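Collecting Your First Batch of Demos in Simulation

OK, so you've got your simulator running, the arm moves when you tell it to, and now you need examples for the thing to learn from. Lots of them! I've done this for three tabletop tasks now (all in Kodonero, but the steps carry over to pretty much anything) and here's how I go about it.

Start with one task and write it down in a single sentence. Mine was "put the bowl at the far end of the table." If you need the word "then" more than once, split it up.

Next, set up your resets. Every episode should start with the objects in slightly different spots, so pick a range and let the script shuffle them. I kept mine small at first, 6 centimeters each way, and widened it once I got the hang of driving the arm.
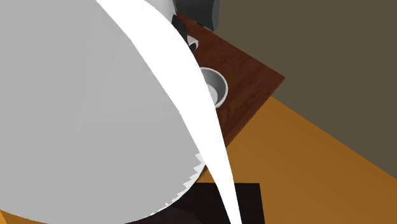 Now drive the arm yourself and record. Go slower than feels natural, and try not to stop dead in the middle of a reach while you think about what's next – those pauses get learned too, and you end up with a robot that daydreams. Save the joint positions, the gripper command and every camera view at the same rate. If you goof, hit reset and toss the episode right away, don't tell yourself you'll sort it out later (I did that in April and I'm still a little mad about it).

How many do you need? My first policy that was any good came from 372 episodes. Els Dewulf, who taught me most of this, likes over 2,000 before she'll even start training, but she has way more patience than I do!

Before you train, play back a random handful from start to finish. Check that the camera views line up in time with the arm, and that the success flag is set on the right ones. Then copy the whole folder somewhere safe and kick off a short training run overnight.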